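Wohin mit den Handschuhen, wenn der Winter vorbei ist?

Hallo, ihr Wäscheforscher! Im Februar habe ich meine Handschuhe fast jeden Tag gebraucht. Jetzt ist Mai und sie liegen immer noch im Flur herum. Zeit zum Aufräumen!
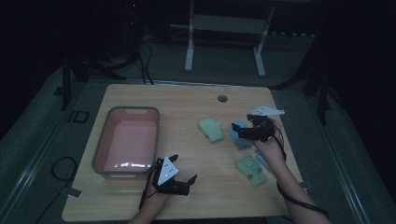 Am liebsten fange ich damit an, alles auszubreiten. Erst dann merke ich, was ich überhaupt habe: Neben der Wanne mit dem rosa Innenraum liegt etwas Mintgrünes mit Daumen, weiter vorn ein Stück Stoff, das wie ein winziges Kleidungsstück geformt ist. Gleich und gleich kommt zusammen. Fehlt ein Partner? Dann schaut mal in den Jackentaschen nach, da finde ich fast immer einen!

Warum wärmt Wolle eigentlich? Zwischen den Fasern steckt ganz viel Luft, und Luft lässt die Wärme eurer Finger nur langsam hinaus. Waschen könnt ihr Wolle meistens bei 30 Grad, aber guckt vorher aufs Etikett.
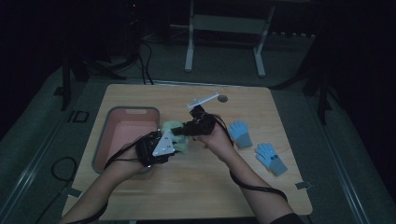 Paare zu finden ist für mich das Schönste, fast wie Memory! Ich achte zuerst auf die Farbe und dann auf den Rand. Die beiden hellblauen Strickhandschuhe haben graue Bündchen, die gehören für mich zusammen. Bündchen heißt der Rand am Handgelenk, er hält den kalten Wind draußen. Legt die 2 aufeinander und klappt ein Bündchen um, dann geht keiner verloren.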